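My notes app updated itself overnight and moved the search bar to the bottom of the screen. I found this out at breakfast, jabbing at the top where the search bar has lived for as long as I have owned a phone, and opening my account settings instead. I did this maybe a dozen times before lunch. My thumb has habits, and it was not consulted.

The app is Lencho. I've paid for it since it was a plain list with a plus sign in the corner, and I want to be fair to it, because it is still the only one that doesn't try to finish my grocery list for me. But somewhere along the way it picked up a tab called Discover. What is there to discover in my own notes? I wrote them. The answer, according to the update text, is "moments you may have missed." Mine surfaced a note from January that says "ask about hose" and gave it a soft purple background.

I have no memory of the hose.

The bigger change is the folders, or the lack of them. Lencho has decided that folders are old-fashioned and we will all be using something called streams. A stream is a folder that sorts itself by what it thinks you care about. I had 8 folders, each with a boring name, and I could find anything in them half asleep. Now I have 2 streams, "Life" and "More Life," and my tax notes are in the second one between a soup recipe and the wifi password for my sister's old apartment.
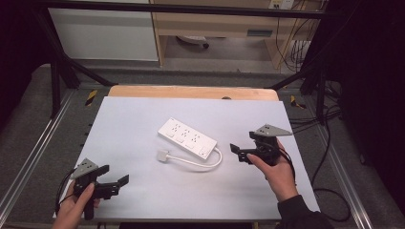 You can get the folders back, sort of. It's under Settings, then Appearance, then a line that says Classic Organization, which sounds like a place that rents tuxedos. Flip that and the names come back, although the order doesn't, and everything I had pinned was unpinned. I have more than 200 notes in there, so re-pinning took up most of an evening and a bag of pretzels. If you're planning to do the same, export first. The export button is still where it was – I assume someone forgot about it.

I complained to my friend Leonie Fröhlich, who told me to just switch to Mestura like everybody else. I tried Mestura last year. It's very handsome. It also asked me on the first screen what my goals were, and when I skipped that, it asked again, in a friendlier font. I lasted until it sent me a weekly report on my note-taking, with a graph. The line was going down. I felt judged by a line.

Jomar Baluyot, on the other hand, keeps all of his notes in one text file and has done so since college. He searches it with the ordinary find command. It opens instantly and looks terrible, and no update has ever put a purple background on it. I used to think this was a bit sad. I'm now on the second evening of thinking about it seriously.

I did write to Lencho support. I was polite, mostly. I asked for one setting, search bar on top, and I got a reply thanking me for being part of the journey and linking to a help page on streams. The feedback box on that page allows 800 characters, and I used all of them, which meant going back and cutting the polite parts.

For now I'm staying, with Classic Organization on and the widget removed from my home screen (it had started showing me the hose note again). My subscription is up for renewal in a couple of months, and by then my thumb will probably have learned the new spot, just in time for them to move it back.

If anyone has found a way to hide the Discover tab completely, the comments are open. Long-pressing it only makes it wiggle.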